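Caderno de bancada – caixas de botoeiras
Terça-feira, 19 de março de 2024

Retomada do trabalho com as três caixas de botão. Na sessão anterior ficou pendente a ordem sobre o pano e a fixação do fundo. Registro o que foi decidido hoje para não refazer a discussão com o Dong-hyun.

Ordem adotada, da esquerda para a direita: caixa branca com base escura (botão vermelho pequeno, anel prateado), caixa branca e cinza-claro (botão verde rasante), caixa amarela e cinza (cogumelo verde). A ordem anterior tinha o cogumelo no meio e a cabeça dele, bem maior que as outras duas, atrapalhava o acesso aos vizinhos. Na ponta direita não incomoda.

Pano preto mantido. O tampo sem pano dava reflexo nos anéis metálicos. O pano escorrega um pouco quando se aperta fora do centro; prendi por baixo com fita dupla-face Plarnico, que segura mas deixa cola. Procurar alternativa.

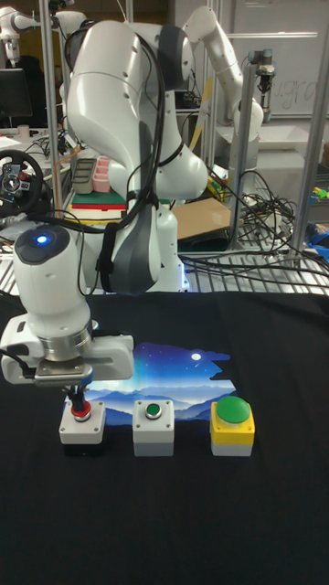
Curso e força. O vermelho é o mais duro dos três e o retorno da mola é seco. O verde rasante tem curso curto e exige toque bem centrado: se a pressão pega no anel, o contato não fecha. O cogumelo aceita toque em quase qualquer ponto da cabeça. Contagem acumulada no vermelho até o fim da manhã: 1.168 acionamentos, com 7 falhas de contato, todas depois do acionamento 400. Abri a caixa, reapertei os 2 bornes e fechei. Falta repetir a série para saber se era isso.

A gravura das montanhas azuis com céu estrelado fica atrás das caixas, deitada no pano. O Dong-hyun prefere trocar por uma folha lisa. Por mim fica até fechar a série, senão não dá para comparar com os registros já feitos. A folha é fina e levanta nos cantos – passar para cartão quando houver.

Prateleira de arame atrás da mesa: o monte de cabos pretos do lado direito continua lá. Separar o que é alimentação do que é sinal e etiquetar com o padrão Mekik. As placas coloridas (verdes e vermelhas) servem de apoio para a bandeja rosa e o recipiente cinza; não retirar de baixo sem avisar.

Pendências:
– repetir a série do vermelho com os bornes reapertados
– pedir à McIver bloco de contato de reserva para o cogumelo
– medir de novo a altura das três caixas com a base assentada no pano
– passar a planilha para a pasta Prondeck, aba de maio ainda vazia

O volante preto fica onde está, na ponta esquerda. Dong-hyun confere a planilha amanhã cedo.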